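Search this site Search

A small table for small guests

Wanda Okafor started to collect play food when her first nephew came to stay with her in Hatlow. He was three years old and refused every toy in the house, but he was happy to sit for an hour with a pan and some plastic carrots. "I thought, good, this is cheap," she says. "It was not cheap. It was only cheap at the beginning."

Today she has 199 pieces, and she lends them to families and playgroups. Each set goes out in a cotton bag with a list inside. The bags must come back with the list, she tells me twice, and she is serious about this.

I asked her what children play with the most. I expected cakes. "Bread," she answered at once. "A cake is for a birthday, and then the birthday is finished. Bread you can sell, you can cut, you can give to the baby. They play bakery, and I must buy the same roll again and again."

Colours do not have to be correct, in her opinion. An orange roll is fine, and a lavender plate is fine too. Some parents ask her for more natural ones. "The children never asked me this," she says. "They ask me where is the butter."

She prefers a white table, without a cloth. On a cloth the plates slide, and the little ones pull at the corners. She puts down one plate and one thing to eat, then she waits. "If I put everything, they throw everything. With one roll they begin to talk - who is hungry, who must wait, who pays."

Washing is the part she likes least. Every December she cleans the whole collection in the bath, and it takes her 45 minutes only to dry the plates. Pieces with deep grooves she does with an old toothbrush.

Before I left, she asked if I had any play butter at home. I had not. She wrote my telephone number on the back of a list, in case I find some.

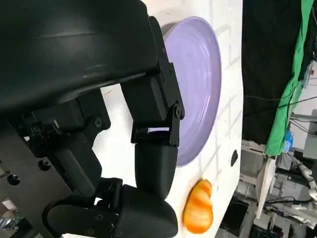
Huvmont Bravo
Contributing writer, family pages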